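Nettoyer et ranger ses CD et vinyles : mes astuces en vrac

Mis à jour en janvier. Je complète quand j'ai 2 minutes, donc pas toujours dans l'ordre.

Avant de commencer

Mains propres, sèches, sans crème. Un chiffon microfibre neuf ou lavé sans adoucissant (l'adoucissant laisse un film gras, après on étale). Pas d'essuie-tout, jamais. Même le « doux ». Ça raye.

CD qui saute

Souffler dessus : non. Postillons.
Passer le chiffon du centre vers le bord, en ligne droite. Pas en rond ! Une rayure en rond suit la piste et le lecteur s'y perd beaucoup plus facilement.
Trace de doigt qui résiste : une goutte de liquide vaisselle dans de l'eau tiède, rincer, tamponner, laisser sécher debout. Pas de sèche-cheveux.
Si ça saute encore, essayer dans un autre lecteur avant de jeter. J'ai gardé un vieux Takagi de salon rien que pour ça, il lit des disques que l'ordi refuse.
Rayure côté étiquette = souvent fichu, c'est là qu'est la couche métallisée, juste sous le vernis. Copier ce qui passe encore et tant pis.

Boîtiers cristal

Les charnières cassent, c'est leur grand talent. Acheter des boîtiers vides par lot et transvaser. Pour sortir la jaquette arrière sans la plier : déclipser le plateau par un coin, avec l'ongle ou une carte de fidélité périmée, doucement, puis l'autre coin. Les dents du milieu qui partent en miettes, on change le plateau seul, pas tout le boîtier.

Étiquette de prix collée : huile de cuisine sur un coton, 12 minutes, on frotte au pouce. Ensuite eau savonneuse. Disque et livret sortis avant, évidement. Sur les digipacks en carton par contre pas d'huile, ça tache. Sèche-cheveux tiède de loin et on décolle par un angle (boîtier vide là aussi).

Livret gondolé

Entre deux feuilles blanches, sous une pile de gros livres, une semaine. Si les pages sont collées entre elles ne pas tirer, Fitriani Ong m'a écrit qu'elle met les siens au congélateur dans un sachet fermé et que ça se sépare mieux. Pas testé.

Vinyles, vite fait

Brosse en fibre de carbone avant chaque écoute, le disque tourne, on pose sans appuyer, on sort vers le bord.
Gros nettoyage : eau déminéralisée, une goutte de savon neutre, pinceau large et souple dans le sens du sillon. Protéger le rond central avec un couvercle. Rincer à l'eau déminéralisée aussi, sinon calcaire. Égouttoir à vaisselle pour sécher, nickel.
Changer les pochettes intérieures en papier. J'ai pris des antistatiques Nemden, rien à redire.

Choisir la table de travail

Stable, bien éclairée, à la bonne hauteur sinon bonjour le dos. Un plateau en bois se dépoussière à sec d'abord puis au chiffon à peine humide. Huiler un plateau brut une ou deux fois l'an, et attendre que ce soit bien sec au toucher avant d'y poser une pochette. 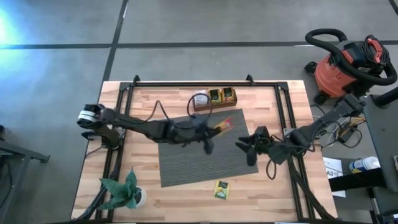 Ranger

Toujours debout. Les vinyles à plat en pile finissent voilés, et ceux du dessous prennent tout le poids. Ni trop serrés ni penchés.
Compter 35 cm de profondeur pour une étagère à 33 tours. Pour les CD beaucoup moins, mais vérifier la charge : ma tablette Gindis tient 115 boîtiers et elle commence à faire le ventre, j'ai rajouté une équerre au milieu.
Loin du radiateur, loin de la fenêtre. Pas de cave humide.

Classement : alphabétique par artiste, les compils à la fin. Par genre j'ai essayé, on passe sa vie à hésiter. Intercalaires découpés dans des chemises cartonnées, le nom au feutre sur l'onglet.

Doublons

Noter la collection quelque part, un simple tableau suffit. Artiste, titre, année, état. J'avais plus de 12 albums en double avant de m'y mettre... Honeylyn Navarro utilise l'appli Jondora sur son téléphone et vérifie directement en brocante, moi je reste au carnet.

À ne pas faire

Alcool à brûler, produit à vitres, dentifrice (si si, on le lit partout, ça polit mais ça voile le plastique). Scotch sur un CD fendu. Un disque fendu on ne le met plus dans le lecteur, il peut éclater dedans.

Prochaine fois les cassettes, j'en ai un carton entier à trier.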